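Speaker notes: Why I Stopped Buying Iced Tea
(25 minutes, plus questions. Water on the left side of the podium this time, please!)

Opening

Wait for the door to close. Hi everybody, thanks for coming in from the sunshine. I'm Mylene Magbanua and I'm going to talk about cold tea, which I drink from March until the leaves come down, and which I made badly for most of my life.

Ask for hands: who grew up with the powdered stuff? Keep them up if you still like it. (I do. Say so. It loosens the room.)

Then the confession. One summer I added up what I'd spent on bottled tea at the station kiosk and it came to 279 dollars. I had the receipts in a shoebox for taxes, so there was no arguing with it. Pause here, people usually laugh, and somebody usually groans.

Part one: hot brewed, then chilled

This is how my aunt Milagros Layug made it and how most of us learned. Boil, steep, sugar, fridge. Nothing wrong with it. The trouble is that most of us steep it far too long because we wander off, and then we pour in sugar to hide the bitterness. I timed myself at home without trying to be good, and I left the bags in for 43 minutes. I was on the phone with my brother!

Tell the cloudy tea story. Short version: pitcher goes cloudy in the fridge, I throw it out thinking it's spoiled, and Arnel Dimaculangan, who ran the counter at Wulau, asks me why on earth I'd do that. Cloudiness mostly comes from chilling strong tea quickly. Let it come down toward room temperature first, then get it in the fridge, don't leave it out all afternoon. A splash of boiling water will often clear it up if the look bothers you.

Don't get into the chemistry unless asked. Last time I lost ten minutes to tannins.

Part two: cold brewed

Okay, the part I really came for. Cold water, loose tea, fridge, overnight. You go to bed and it's there at breakfast. It comes out softer and less bitter, and I stopped adding sugar without deciding to.

My amounts, read these slowly, people write them down:
Two heaping teaspoons of loose black tea to a quart of cold water.
Green tea, same amount, but start tasting after three hours.
Herbal tea I make with boiling water and then chill. That's what the packages tell you and I go along with it.

Start with a clean pitcher, keep it in the fridge the whole time, and finish it in a couple of days. I label mine with tape. Ramil Bañez calls this my evidence locker.

Part three: what you drink it from

Slow down here, I always rush. We fuss over the leaves and then we don't think at all about the cup. I take plastic ones outside, because my patio is concrete and I've swept up enough glass for one lifetime.
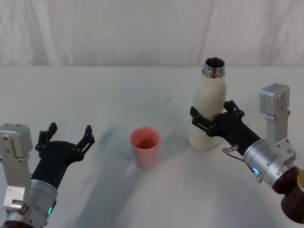 White bottle, pink plastic cup.

Things I look for, from years of picnics: a base wide enough to stand on grass, a rim that isn't sharp on the lip, and room for ice AND tea. If you fill a small cup with ice you get two swallows and then you're chewing.

On bottles, go for a wide mouth if you can find one. You'll want to get a brush in there. I had a narrow one I was very fond of and it smelled like old peaches until the day I gave up on it.

Ice: make it out of tea. Pour what's left in the pitcher into a tray. It melts and nothing gets watery — this is the tip people email me about.

Part four: tasting

Pass the trays now. Cayetano Pacheco has kindly offered to help on the right side of the room. There are 3 pitchers, and the order is hot brewed, cold brewed black, cold brewed green. Ask people not to say which they like until everybody has tried all of them, or the first loud person decides for the whole row.

While they sip, mention the Pirkance garden fair, where I poured 233 samples and the cold brewed black went first. Also mention that the lemon slices are optional and go in last.

Questions I usually get

Sun tea? I don't make it anymore. Warm water sitting out for hours makes me nervous, and the fridge does the job.

Caffeine? Still in there. Don't serve it to the kids at eight at night like I did.

Can you reuse the leaves? Once, for a weaker batch. My neighbor says twice. Try hers if you're feeling thrifty.

Recipe cards are on the table by the door, green paper. Pitchers need rinsing before the next speaker comes in at 2:30.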